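How to get a bumpy desk top smooth and white again

2019-09-11
By Divya Annamalai

Search this site Search Go

I've painted three tables and a desk in white now, and the desk was the one that nearly beat me, so this is the method I wish I'd had at the start. 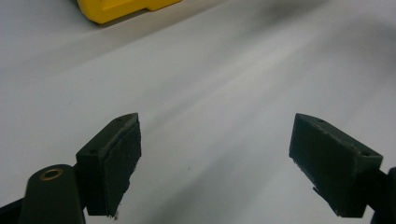
Do you have to strip all the old paint off before you put white on top?

Only if it's flaking or you can catch a fingernail under it. Sound old paint makes a perfectly good base once you've washed it and taken the shine off, and you'll save yourself a whole weekend of scraping.

Right, on to the job itself. Mine was a secondhand desk from a house clearance in Clillstead, painted a sort of custard colour by somebody in a great hurry (there were hairs in it!). The wood underneath was fine, but the top had drips, a mug ring and a long dent near the front.

Wash it first. I use sugar soap in warm water and an old flannel, and then I go over it again with clean water. Do the edges and the underside of the lip too, where everyone's hands have been. Leave it overnight. I once skipped the overnight bit and the primer went on like cottage cheese.

Next fill the dents. Any fine wood filler will do, pressed in with a flexible knife and left a tiny bit proud, as it shrinks. My long dent needed two goes.

Then sand. Start with 120 grit on the drips and the filler, wrapped round a cork block, and go over the whole top with 240 afterwards. If the paint could be really old, get a lead test kit before you sand anything at all. Wear a mask either way and open a window. Hoover up the dust, wipe with a barely damp cloth, and then run your palm across with your eyes shut. You'll feel lumps you can't see.

Primer now. If the wood is pine, or the old finish is a dark stain, use a stain-blocking one or you'll get yellow patches coming through by Christmas. One thin coat, left as long as the tin says, then a light rub with the 240.

For the top coat I like a water-based satin and a small foam roller. Oil-based is tough but it does yellow, especially in a dim room. Pour a little into the tray, roll off the extra, and work in strips from one end to the other without going back over the bit you've just done. That last part is so hard! You see a tiny bubble and your hand just goes. Leave it. Most of them settle by themselves.

I did three coats with a night between each. My neighbour Muthu Namboodiri swears by two thick ones, and his shelves do look nice, but I've seen the drips on the back.

To check your work, switch off the ceiling light and put a lamp down low at one side. Every ridge throws a little shadow and you can mark the bad spots with a soft pencil. Rub those back and give the whole top one more coat, as patching always shows.

Now wait. It'll feel dry the same evening but it's soft underneath, so keep heavy things off it for a good week or two. I put my printer on after 5 days and there are four little feet marks in the back corner to this day.

Next time I'll do the drawers, which stick.

Contact Divya | Copyright Divya Annamalai | Back to top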